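**Demonstration gathering** (you'll also see it called demo collection, teaching by example, or just "doing the demos") is the job of recording a person making a robot do something, over and over, so that a learning system has something to copy. I've looked after this entry in the Whitlock handbook for a good while now and it keeps growing, so bear with me. It covers tabletop arms with a simple two-finger gripper, which is nearly all of what we do here. Walking robots and vehicles have their own entries, written by people who know far more about them than I do.

## What one example contains

A single example is usually called an *episode*. It starts when the person driving the arm presses record and stops when they press it again. In between, the recorder saves the camera pictures, the position of every joint, how far open the fingers are, and whatever command the driver was giving at that moment. All of those need to carry the same clock. If the pictures run a little behind the joints, the system learns to close its fingers late, and you'll spend a miserable week blaming the model.

We record with Ullex, a small logging program that grew up in this workshop and still has some of its baby teeth. It writes one folder per episode. Please don't rename the folders! The index goes by name, and I've rebuilt it by hand once already.

Each episode also gets a line of text, something like "pick up the stone" or "put the block in the box". Keep to everyday words. We had a spell of people typing "cuboid" and "receptacle" and it did the language side no good at all, as the people who later gave the robot instructions said "block" and "box" like anyone else would.

## Ways of driving the arm

There are three that I'd call common, and I've got opinions about all of them.

**Hand guiding.** You take hold of the arm and move it yourself. It's lovely for beginners, and you can feel when a finger touches something. The trouble is that your hands and sleeves end up in half the pictures, and a system trained on those can get oddly dependent on sleeves.

**Leader and follower.** A second, lighter arm sits in front of you and the real one copies it. This is my favourite by a mile. Good drivers get quick and smooth on it, and the camera sees only the robot. You do lose most of the sense of touch, so people new to it tend to press too hard.

**Handheld controller.** A thing with buttons and a trigger, tracked in space. Cheap, easy to pack, and fine for big movements. I find it tiring for anything fiddly, and I notice the wobble in my own recordings after lunch.

Some groups do without an arm altogether and use a gripper you carry in your hand with a camera on it. I've only tried that for an afternoon, so I'll leave the details to somebody who has done it properly. The section's open if you want it.

## Choosing objects

Holum is our set of tabletop tasks, and it leans on dull things: boxes, blocks, stones, cups, bits of cloth. I get asked why we don't use something more exciting. Dull things are easy to replace, they don't break, and they still manage to be awkward in useful ways. A block has flat sides and an obvious way to hold it. A stone has no flat sides worth speaking of, so the driver has to choose a grip, and different drivers choose differently. Put the pair in a cardboard box and suddenly there are walls to keep clear of, shadows to see through, and one object bearing on another.
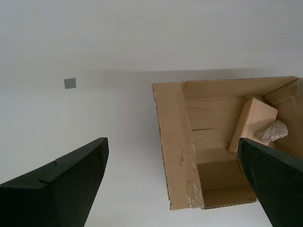 How many examples does a system need before it can do a new task?

It depends mostly on how much the starting positions vary. For a single short pick with the objects kept to one part of the table, I plan on 500 episodes and look at the results before deciding on any more. A task with several steps, or with objects that can start anywhere, wants a good deal more than that, and I'd sooner gather them in batches with a training run between each one.

Cardboard deserves a paragraph of its own (I'm quite fond of it). It's light, so it slides if a finger catches the side, and the driver has to learn to come in steeply. Flaps move. They also hide things from one camera and not another. A fresh box and a tired one look different enough that it's worth recording with both, so we don't throw boxes away until they really won't stand up. If you swap a box halfway through a session, say so in the notes.

Stones we wash and dry before they go in the tray. Grit gets into finger pads and then everything slips.

## Setting the scene

"Scene" in this entry means how everything is placed at the start of an episode. Getting variety into it is the bit most people underdo, me included. Left alone, a driver puts things back more or less where they found them, and after an hour you've recorded the same layout again and again with tiny differences.

What we do at Whitlock:

- Move the container between episodes, and turn it as well. Turning gets forgotten.
- Change how the objects lie. A block on its side is a different problem from a block on its end, and a stone that rests on a block is different again from one sitting on the floor of the box.
- Now and then leave something else on the table that has nothing to do with the task.
- Start the arm from different places. If it always begins from the same spot, it'll be lost everywhere else.
- Change the lighting a bit, if your room lets you. Ours has one blind that works.

The cameras stay put during a session. If one gets knocked, stop, note it, and run the calibration again. I know it's dull. Do it anyway.

## Camera placement

Most of our rigs carry one camera on the wrist and one looking at the whole table. The wrist camera is the one I'd keep if I had to choose. It travels with the gripper, so the fingers always turn up in the same part of the picture and the system can learn where they are in relation to the thing being picked up. What it can't do is see behind itself, or tell you much about the far corner of the table when it's down inside a box. That's where the fixed camera earns its keep.

Check the wrist view before you start recording properly. You want to see both fingertips and a fair stretch of table past them. If the fingers fill the picture, the camera is too low; if they're tiny, you'll struggle to judge the last little bit of the approach. Dark fingers on a pale table are easy to pick out, and I'd recommend that pairing to anybody building a rig from nothing. 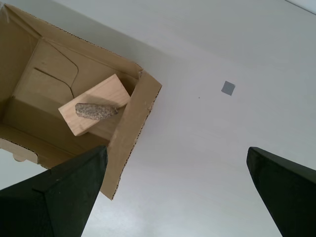

*A speckled stone lying on a wooden block in an open box, with both gripper fingers in view.*

A matt table surface is worth paying for. Shiny ones throw the lamps straight back into the lens and the glare shifts as the arm moves, so you get a bright patch sliding about in every episode. Plain pale surfaces are a good first choice. They shouldn't be your only choice if the robot's going to work somewhere else later on, and a couple of different cloths or boards will do for the rest.

## Good episodes, bad episodes and mistakes

A good episode is steady and gets on with it. The driver doesn't stop to think with the arm hanging in mid-air, as the system will happily learn to stop and hang there too. If you need a think, have it before you press record.

Mistakes are more interesting. If you miss the stone, back off, and then get it, keep the recording! Those recoveries are some of the most valuable examples we own, and early on we were deleting them all in the name of tidiness. I still wince. What you should throw out are the ones where something went wrong outside the task: a camera dropping out, a hand reaching in, the recorder left running while somebody goes to answer the door.

Our Starnus collection is the one I know best, so I'll use it for scale. It holds 1,458 episodes after checking. The last pass through it removed 17, nearly all for a frozen wrist camera, and one for a text label that belonged to a completely different task. The checked version was closed on 2 August 2019 and hasn't been touched. Anything recorded later goes into a new collection, even if it's the same task on the same table. Mixing them seemed harmless in April of that year and took ages to unpick.

## Checking

Every episode gets watched by somebody other than the driver, at speed, all the way to the end. Things to look for:

- the text line matches what was done
- both cameras run from start to finish
- the finger position trace moves when the fingers do
- the arm isn't sitting still for long at either end

Trim the still bits at the ends if you like, using the Ullex trimming tool. Don't trim the middle. A jump in the middle teaches the arm that it can leap from place to place, and the motors take that rather personally.

There's a fair argument about whether to mark episodes as successes and failures as you go, or leave it to the checker. I prefer the driver to mark them straight away, with the checker free to overrule. Others here do it the opposite way round and their collections are perfectly good.

## Drivers

Have more than one. People have habits (I always come in from the left, apparently), and a system trained on one person's episodes picks up that person's habits along with the skill. On the other hand, too many styles in a small collection can muddle things, with the arm starting one approach and finishing with another. Two or three drivers who've agreed roughly how the task should go is a comfortable middle.

Take breaks. Tired driving shows up in the traces as small shakes and late grips well before the driver notices it. Write the driver's initials in the session notes as well, so that a strange batch can be tracked down later without a fuss.

## See also

- Calibration, wrist cameras
- Episode labels, agreed wording
- Finger pads, cleaning and replacing
- Holum task list
- Ullex, folder layout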